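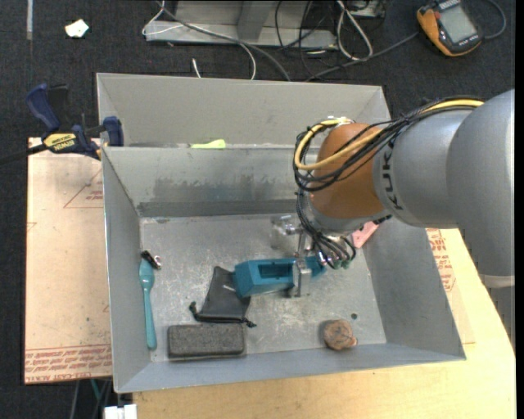
Attachment 1: Mirden cell, front bin, arm over the parts with the teal block at the gripper.

Ticket 392
Site: Kidutcombe
Equipment: Mirden bin-picking cell, KUKA arm
Reported by: day shift
Priority: Medium (raised from Low, after some shouting)
Status: Monitoring

Problem as reported
"Gripper fault during pick, random." Every fault is random until somebody writes down when it happens, so we did. It shows up when the wrist turns past a certain point with the tool low in the front bin. The controller logs a lost gripper signal, the arm stops, and the operator presses reset and says something we won't enter here.

Saturday, 9:15
Checked the controller log. Same fault each time, always on a low pick and never on a transfer. Power supply reads normal under load. Swapped the gripper I/O module for the spare anyway, because the Meireles phone line won't discuss anything else until you have. No change. Original module back in.

Saturday, 10:40
Jogged the arm at low speed with the teal block as a test part. Fault came back on the third try. Moved the cable bundle below the wrist by hand with the arm stopped and drives off, and the signal dropped out and returned. Suspect the small connectors at the end of that bundle, where the black cables bend off to the right.

Saturday, 11:30
Opened the connector. One pin pushed back in its housing. Reseated it, tugged it, tugged it again. Also gave the bundle more slack at the wrist. The old routing had it pulled tight at full turn, a fine way to save two inches of cable and lose a morning.

Saturday, 1:20
Ran 200 picks from the front bin, mixed parts, pouch and brick included. No gripper faults. Two missed picks on the pouch, which is a vision complaint and belongs in its own ticket. Please open one. Please do not add it to this one.

Still to do
Re-tighten the bar clamp by the bins at each shift change and check that the bin hasn't walked. The pick positions assume it stays put.
Order a replacement connector from Velludance. A reseated pin is a loan.
Inspect wrist cables every 1,000 picks until the new part is in, then every 3,000.
Close the ticket after one full week without the fault. If it comes back, note the wrist angle before pressing reset.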